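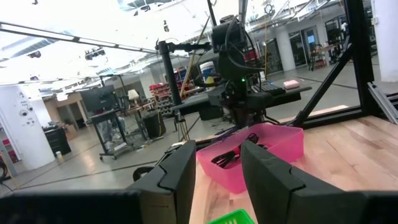
The view between a robot's two fingers. A pink bin with black cables in it is on the table.

How Does a Robot Know What to Pick Up?

Print this page
E-mail this page

When you want a cable out of a bin, you look, reach in and grab it. You don't have to think very hard. A robot has to be told how to do every part of that job, and the telling is done with software. Software is the set of instructions that runs on a computer.

Step 1: Seeing

A camera doesn't know what it is looking at. It sends the computer a big grid of tiny colored dots called pixels. Each pixel is stored as numbers. A bit of pink plastic is one group of numbers and a bit of black cable is another.

The part of the software that makes sense of those numbers is called perception. At Cirinura, a robot lab, the perception program is named Pavolum. It learned by studying 2795 pictures. People had gone through them first and marked which pixels were bin, which were cable and which were table. Latifa Younis marked 777 of them herself. It took her most of August.

Cables are hard for Pavolum. A cup has one shape, but a cable can bend into any shape at all. When black cables lie across each other, the program can't easily tell where one stops and the next one starts. Robot fingers can be black too, so the software also has to learn which black parts belong to the robot.

A camera near the fingers moves when the robot's hand moves. It gets a close view of whatever the fingers are reaching for. The software must keep track of where the camera is, or it will get the bin's position wrong.

Step 2: Planning

Next the software chooses a path. A path is a list of places the hand will pass through on its way to the cable. The planner at Cirinura tries out many paths inside the computer before the arm moves at all. It throws away any path that would bump the side of the bin, the table or another robot arm.

"Most of the paths it thinks of are bad," says Sandamali Rathnayake, who writes the planner. "One time it threw out 1615 of them before it found one it could use. That took less time than a sneeze."

Step 3: Moving

A robot arm bends at its joints, like your shoulder, elbow and wrist. Control software tells the motor in each joint how far to turn and how fast. Many times every second it checks where the joint really is. If the joint has gone a little too far, the software turns it back. This checking is called a feedback loop. You use one when you carry a full glass of water and keep fixing the tilt of your hand.

Closing the fingers needs control too. If they squeeze too lightly, the cable slips. If they squeeze too much, they can damage it.

What if it goes wrong?

Ruairi Innes tests the software. He keeps a list of mistakes, and nearly 14 pages of it are about cables. Sometimes the robot lifts three cables when it was asked for one. Sometimes it closes its fingers on air. Each mistake helps the team decide what to change in the program.

Words to know

Perception: working out what is in a camera picture.
Planner: software that picks a path for the robot.
Feedback loop: checking and fixing, over and over.

Try it

Put some string in a bowl. Close one eye and pull out one piece using only two fingers. Then write down every step so that a friend could do it without asking you anything.

Written by Jomar Cabrera

Print | E-mail to a friend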